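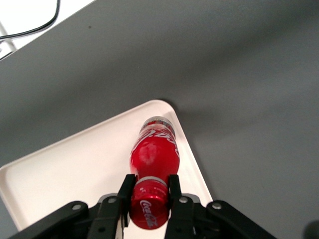
The Office of Weights at Stevel was obliged by its charter to keep whatever the river delivered. Each article was entered in the ledger, given a number and held for 20 years, after which it became the property of the town. A red Coca-Cola bottle, laid on its side on an off-white tray, was treated with the same respect as the bell from Biltano. The Office did not rank its holdings.

In December the river delivered a letter. It was addressed to the Office, and the ink had not run.

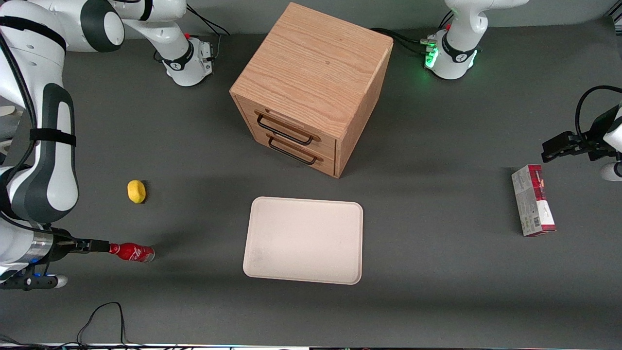
The letter stated that the river had reviewed its account. It had supplied 400 articles and received nothing in return, and it now requested the lower street as far as the Rautiainen mill - vacant, if convenient, by the spring.

The Office replied that such matters belonged to the district court at Josel. The reply was stamped, copied and dropped from the bridge at noon.

No answer came. The clerks entered the letter in the ledger, and that evening the residents of the lower street began to carry their chairs uphill.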